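Rornonby Residents' Forum
Board: Shared Buildings and Facilities
Topic: Replacement of study tables at the Flikthorpe reading room

jurum_branch_desk
Posted August 30, 2022

Members are invited to comment on the proposed replacement of the study tables at the Flikthorpe reading room. The current tables were bought secondhand when the room opened. Several have loose legs, and one has been taken out of use.

Two options are under review. Option A is a set of new tables from Paredes at a total cost of $2328, delivery included. Option B is repair of the existing frames with new tops fitted, for which the quoted price is $1000. Either option would be paid for from the furnishings line of the current budget. Work would be completed before the December closure. 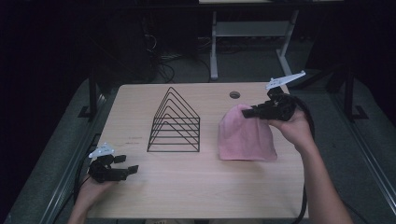

Comments will be collected for 15 days from the date of this post. Members who do not use the forum may leave written comments at the front desk. Please state which option you prefer and whether you use the room in the daytime or the evening, as the two groups have raised different concerns in the past.

northgate58
I support Option A. The existing frames have been repaired twice to my knowledge, and the same joints have failed again. A further repair would delay the expense without removing it. I use the room in the evening.

m_ledgerline
I must respectfully disagree with the previous member. The frames are sound where they have been properly bolted. The failures occurred on the tables that were dragged across the floor for public meetings. New tables treated in the same manner will fail in the same manner. I ask that the branch adopt a written rule on moving furniture before any money is spent, and I favor Option B.

jurum_branch_desk
The point regarding furniture moves is noted. A draft rule was circulated last year and was not adopted. It will be placed on the agenda again with this item.

quietcarrel
May I request that the finish of the tabletops be considered under both options? The notice does not mention it. Long periods of reading under overhead lights are tiring when the surface reflects them, and this has been a complaint at other branches. 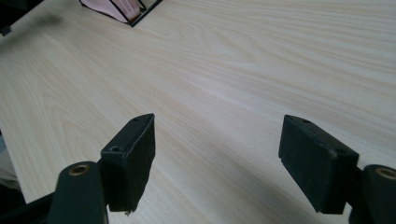 Color should be part of the same discussion. A very dark top shows dust and makes a white page seem harsh by contrast, while a plain white top shows every pencil mark. My own preference is for a pale wood surface with a visible grain, such as the one shown here, where the streaks run diagonally and open into wide loops in places. Small scratches would be far less obvious on a pattern of that kind. I would still ask for a duller finish, as even a faint sheen catches the light.

northgate58
I have no objection to pale wood. I would object to the selection of a finish becoming a reason to postpone the purchase. The item has been deferred before.

m_ledgerline
Does the price given for Option B include a choice of finish, or only the standard top? If a matte finish carries an added charge, the comparison between the two options changes, and members should have the revised figure before they respond.

jurum_branch_desk
The quoted price for Option B covers the standard top only. The supplier has been asked to state the charge for a matte finish in writing. Paredes offers matte and satin finishes at the same price. Color samples for both options will be available at the front desk during open hours and may not be removed from the building.

quietcarrel
Thank you for the clarification. On that basis I will support Option A in matte, subject to viewing the samples. I use the room in the daytime.

m_ledgerline
My preference remains Option B. Please record my request that the furniture rule be voted on as a separate item.

jurum_branch_desk
Both statements have been recorded. The supplier's reply will be posted in this topic when it is received.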